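Fokora 소파 주변 정리 기록
README (버전 2)

공유 28

개요

Fokora는 소파와 안락의자 주변을 정리하는 과정을 글로 적어 모은 한국어 기록 세트다. 쿠션을 제자리에 세우고, 흘러내린 천을 걷고, 좌판을 비우고, 의자 앞 바닥을 치우는 일을 다룬다. 항목은 모두 315개이고 라벨은 28종이다. 항목 하나가 정리 동작 하나에 해당하며, 시작 상태와 끝 상태, 다룬 물건, 놓인 위치가 함께 적혀 있다.

기록은 Bremesar 휴게실에서 작성했다. 바닥은 타일이고 앉는 가구는 천을 씌운 것을 썼다. 가죽 소파와 나무 벤치는 들어 있지 않다. Fairclough 세트를 먼저 써 본 사람은 형식이 비슷하다고 느낄 텐데, Fairclough는 침구 쪽이고 라벨 이름도 다르다. 두 세트를 합쳐 쓰려면 아래 "다른 세트와 함께 쓸 때"를 먼저 읽기 바란다.

파일 구성

items.csv 는 본 기록이다. 한 줄이 항목 하나다.
labels.csv 에는 라벨 이름과 한 줄 정의가 들어 있다.
places.csv 는 위치 이름 목록이다. 좌판 앞, 좌판 안쪽, 팔걸이 위, 등받이 위, 의자 앞 바닥, 의자 옆 바닥, 탁자 위, 바구니 안으로 나뉜다.
notes/ 폴더에는 작성자 메모가 텍스트 파일로 들어 있다. 파일 이름은 항목 번호와 같다. 메모가 없는 항목은 파일도 없다.
CHANGES 는 버전별 변경 내역이다.

인코딩은 전부 UTF-8이고 쉼표로 구분한다. 메모 안에 쉼표가 들어가는 경우가 많아서 메모를 CSV에 넣지 않고 따로 뺐다. 줄바꿈은 LF로 통일했다. 엑셀에서 바로 열면 한글이 깨지는 경우가 있으니 데이터 가져오기 메뉴를 쓰는 편이 낫다.

항목에 적힌 내용

번호: 빈 번호가 있다. 삭제한 항목의 번호는 다시 쓰지 않는다.
물건: labels.csv에 있는 이름만 쓴다. 쿠션, 담요, 얇은 천, 베갯잇, 수건, 부드러운 인형, 천 가방 등이다.
색: 자유롭게 적었다. 회색과 밝은 회색, 청회색이 섞여 있는데 조명에 따라 달라 보이는 천이 있어 통일하지 않았다.
시작 위치, 끝 위치: places.csv의 이름을 쓴다.
시작 모양, 끝 모양: 펼쳐짐, 접힘, 구겨짐, 걸쳐짐, 세워짐, 눕혀짐 가운데 하나.
가림: 다른 물건 밑에 깔려 있었으면 "예"로 적는다.
메모: 선택 사항이며 길이는 최대 400자다.

시간은 기록하지 않았다. 버전 1에는 걸린 시간이 초 단위로 있었는데 재는 시점이 작성자마다 달라서 뺐다. 물건을 잡을 때부터 잰 사람이 있고 놓을 곳을 비울 때부터 잰 사람이 있었다.

정리 규칙

작성자에게 나눠 준 규칙은 다음과 같다. 항목을 읽을 때 기준이 되므로 옮겨 둔다.

쿠션은 팔걸이에 기대어 세운다. 두 개가 겹칠 때는 큰 것을 뒤에 둔다. 모서리가 좌판 밖으로 나와도 괜찮지만 바닥에 닿으면 안 된다.

천은 좌판 앞으로 늘어진 것부터 걷는다. 밑에 다른 물건이 있으면 위의 것을 먼저 옮기고, 옮긴 동작도 별도 항목으로 적는다. 한꺼번에 안아서 옮겼다면 항목은 하나로 두고 물건 칸에 세미콜론으로 나열한다.

접을 수 있는 것은 접는다. 얇은 천은 반으로 한 번, 다시 반으로 한 번 접는다. 담요는 긴 쪽부터 접는다. 모서리를 정확히 맞출 필요는 없고 손바닥 하나 정도 어긋나는 것까지는 접힘으로 본다. 그보다 심하면 구겨짐으로 적는다.

인형과 모양이 있는 쿠션은 접거나 누르지 않는다. 등받이 쪽에 기대 놓는다.

둥근 의자는 등받이와 팔걸이가 이어져 있어서 팔걸이 위라는 위치가 애매하다. 앞쪽 끝에서 팔꿈치가 닿는 데까지를 팔걸이로, 나머지를 등받이로 본다. 버전 1에서 이 구분 때문에 수정이 가장 많았다.

의자 앞 바닥은 마지막에 본다. 바닥에 떨어진 천은 좌판에 올렸다가 접는다. 바닥에서 바로 접은 경우 시작 위치와 끝 위치가 같아지는데, 이런 줄은 오류가 아니다. 전선은 정리 대상에서 뺐다. 전선 위에 걸린 천은 기록하되 메모에 적는다.

헷갈리기 쉬운 라벨

얇은 천과 베갯잇. 펼쳐 보기 전에는 구분이 안 되는 때가 많다. 트인 입구를 확인했으면 베갯잇, 확인하지 못했으면 얇은 천이다. 나중에 베갯잇으로 밝혀져도 같은 항목 안에서는 이름을 바꾸지 않았다.

베갯잇과 천 가방. 손잡이가 있으면 천 가방으로 한다. 손잡이가 안으로 접혀 들어간 것은 작성자마다 다르게 적었고, 메모에 "손잡이 나중에 확인"이라고 남긴 항목이 있다.

인형과 쿠션. 얼굴이나 팔다리가 있으면 인형이다. 둥글게 부푼 천 뭉치처럼 보이는 것은 눌러 봐서 속이 차 있으면 쿠션으로 적었다.

걸쳐짐과 펼쳐짐. 물건의 일부가 가장자리 너머로 늘어져 있으면 걸쳐짐이다. 좌판에 평평하게 깔려 있고 끝만 살짝 넘어간 것은 펼쳐짐으로 둔다. 살짝의 기준은 손가락 한 마디다.

구겨짐과 세워짐. 천을 들어 올린 중간 상태는 적지 않는다. 시작과 끝만 적기 때문에 공중에 있는 상태를 가리키는 말은 라벨에 없다.

작성 방법

작성자는 둘씩 짝을 지어 한 사람이 정리하고 다른 사람이 받아 적었다. 받아 적은 뒤 서로 바꿔 읽고 물건 이름과 위치가 맞는지 확인했다. 의견이 갈리면 메모에 두 가지를 다 적고 본문에는 정리한 사람의 말을 따랐다.

입력은 Handier 서식으로 했다. 서식에서 뽑아 낸 원본에는 빈 줄과 중복이 있어서 정리한 뒤 배포한다. 띄어쓰기는 고쳤고 말투는 고치지 않았다. 같은 동작을 "걷었다", "치웠다", "들어냈다"로 적은 것이 섞여 있다. 동사를 기준으로 검색하려면 세 가지를 모두 넣어야 한다.

소파와 둥근 의자 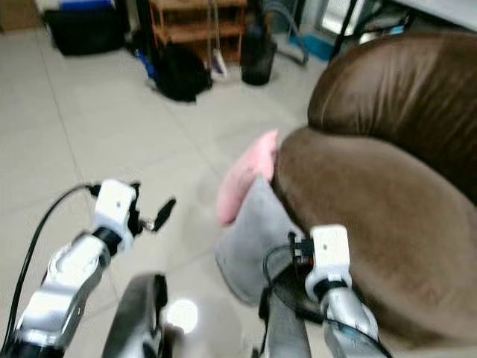
쿠션 두 개가 소파 왼쪽에 기대어 있다.

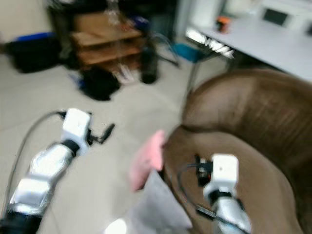

분홍색 천, 그 앞에 밝은 회색 천.
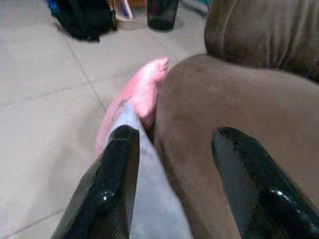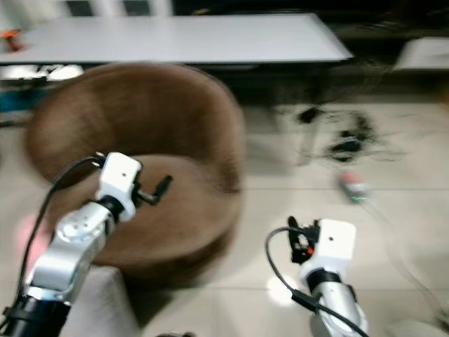
넷째 사진은 둥근 갈색 의자와 뒤쪽의 긴 흰 탁자.

다른 세트와 함께 쓸 때

Fairclough 세트와 합치려면 위치 이름부터 바꿔야 한다. Fairclough의 "가장자리"는 침대 가장자리를 뜻하고 여기에는 대응하는 위치가 없다. 가장 가까운 것은 "좌판 앞"이지만 늘어진 천의 방향이 달라서 그대로 바꾸면 걸쳐짐 항목이 어색해진다. 베갯잇은 두 세트에서 정의가 같으므로 그대로 써도 된다. 담요는 Fairclough 쪽이 더 넓어서 이불까지 포함한다.

번호는 겹친다. 합치기 전에 앞에 글자를 하나 붙여 두는 것이 편하다.

알려진 문제

둥근 의자 항목이 소파 항목보다 적다. 의자 좌판이 좁아서 한 번에 올려 둘 수 있는 물건이 많지 않았다.

색 칸에 "연한 색"이라고만 적힌 줄이 있다. 원래 서식에도 그렇게 되어 있어 채우지 못했다.

분홍 계열은 분홍, 연분홍, 산호색으로 나뉘어 적혀 있고 같은 천을 두 이름으로 부른 경우가 있을 수 있다. 색만 가지고 같은 물건인지 판단하지 않는 것이 좋다.

가림 칸은 버전 2에서 추가했다. 버전 1에서 넘어온 항목은 메모를 읽고 나중에 채운 것이라 빠진 것이 있다. 비어 있으면 "아니요"가 아니라 모름으로 읽어야 한다.

끝 위치가 "탁자 위"인 항목은 대부분 작은 물건이다. 접은 천을 탁자에 쌓아 둔 날의 기록은 위치가 겹쳐서 순서를 알 수 없다. 순서가 필요한 작업에는 이 항목을 빼고 쓰기 바란다.

쓸 수 있는 곳과 맞지 않는 곳

물건 이름과 위치 이름을 맞추는 작업, 정리 순서를 글로 풀어 쓰는 연습, 집안일 안내문의 용어 점검에 썼다. 천의 재질이나 세탁 방법은 적혀 있지 않다. 무게와 치수도 없다. 가구 배치를 바꾸는 동작은 한 건도 넣지 않았으므로 의자를 옮기는 내용이 필요하면 다른 자료를 찾아야 한다.

한 공간에서 만든 기록이라 표현이 좁다. 좌식 생활을 하는 집의 방석이나 바닥 매트는 나오지 않는다. 방석 라벨을 따로 만들어 두었다가 해당 항목이 없어 지웠다.

변경 내역

버전 2: 가림 칸 추가. 소요 시간 칸 삭제. 둥근 의자의 팔걸이와 등받이 구분을 고침. 방석 라벨 삭제. 메모를 별도 폴더로 분리.
버전 1: 첫 공개. 10월.

다음 버전에서는 색 이름을 줄이고 담요를 두꺼운 것과 얇은 것으로 나눌 생각이다. 나누는 기준은 정하지 못했다. 접었을 때의 두께로 하자는 의견이 있는데 접는 횟수가 달라지면 맞지 않는다.

수정 제안

오탈자와 라벨 오류는 항목 번호를 적어 이슈로 올려 주면 된다. 여러 건이면 한 번에 묶어도 괜찮다. 라벨을 새로 만들자는 제안에는 그 라벨에 들어갈 항목 번호를 같이 적어 주기 바란다. 메모 파일만 고치는 경우에는 버전을 올리지 않고 CHANGES에도 적지 않는다.

© Fokora | 문의: 저장소 이슈 게시판 | 맨 위로
댓글 2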